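Aligning Two Camera Views for Desktop Disassembly and Reassembly: A Walk-Through of the Grodo Method

Posted by Noeline Tamihana, Thursday, November 3, 2022

When Gijs Verschueren and I first put the Grodo code online, we figured a few people would try it, get stuck on the calibration step, and write to us. A few people did, and they did get stuck, and every one of them got stuck in a different spot (which I have to say was very useful to us!). So I have rewritten the whole guide from scratch, and I've tried to put in all the little things we had been carrying around in our heads.

What the method is for

Grodo learns to handle computer parts from demonstrations: memory, processors, drives, the pieces that sit in a tight space with other pieces right next to them. It takes one view from the wrist of the arm and one from a fixed camera beside the table, and it learns how much to trust each of them at every moment of the task. Our earlier method, Mahuika, simply averaged the two, and it did fine on parts lying out in the open. Inside a case it got confused, often right at the point where the gripper blocked the side view.

What you need before you start

You need an arm with a wrist camera, a second camera that won't move, and a table that won't move either. You also need the Genduneck package, which handles the timing between the two video streams. Please install Genduneck first. If you install Grodo first it will pull in an old copy, and you will spend your afternoon wondering why the streams drift apart. I have spent that afternoon myself, more than once.

Step 1. Fix the side camera

Place it so it can see both the case and the parts fixture, with a little room to spare around each. Then tighten everything and leave it alone. Gijs likes to draw a pencil line around the base of the stand, and I have come around to that, especially when several people share a lab.

Step 2. Calibrate the wrist view

Run the calibration script with the gripper in the pose you'll use most often when you work inside the case. The script wants a clear look at your fingertips, so don't crop them out of the picture! People love to crop them out. The method uses the fingers as a steady reference, and without them the depth estimate wanders.

Step 3. Record your demonstrations

We trained our main model on 111 demonstrations, and I'd suggest recording 12 first and looking at every one before you go on. Check the timing, check that the lighting hasn't washed out the metal, and check that the person driving the arm is pausing for a moment before each contact. That pause matters a good deal. It gives the model a clean stretch of video where the wrist view is sharp and nothing is being pushed yet.

Try to start from different states of the machine too. With a processor socket, for instance, record some runs where the retention frame is closed and some where it's open. Our first model had only ever seen it one way, and it had a terrible time with the other.

Here are both kinds of view at our own table in the Sotonden lab, with the case open and the gripper at work. 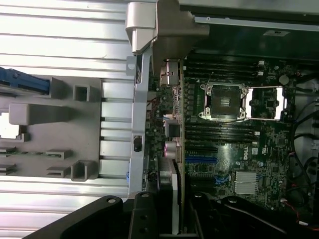
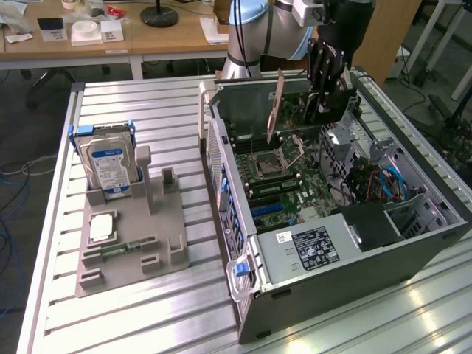
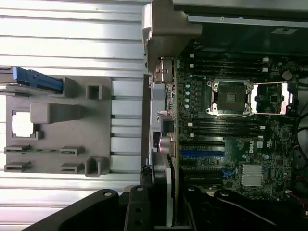 Step 4. Train

The default settings run for 3,000 steps, and for a first try I would leave them just as they are. Watch the weighting plot while it trains. Early on the two lines will sit nearly on top of each other, and then the wrist line should begin to rise during insertions and fall again during the longer moves across the table. If they never separate, your streams are most likely out of sync, so go back to Genduneck and run the timing check again.

Step 5. Test with the wrist camera covered

This one sounds silly, but please do it. Put a cap over the wrist camera and ask for a simple move above the fixture, with nothing near the fingers. A healthy model will lean on the side view and carry on slowly. If the arm lurches or freezes, add more demonstrations of those open moves and train once more. Keep a hand near the stop button the whole time, of course.

A note on memory modules

They are still our weakest part. The model finds the slot well enough, but it tends to press on one end harder than the other. Gijs is trying a version with 2 force readings per finger, and I'll add his settings to this page when they are ready. Until then, lower the press speed in the config file and keep your better memory out of the test machine.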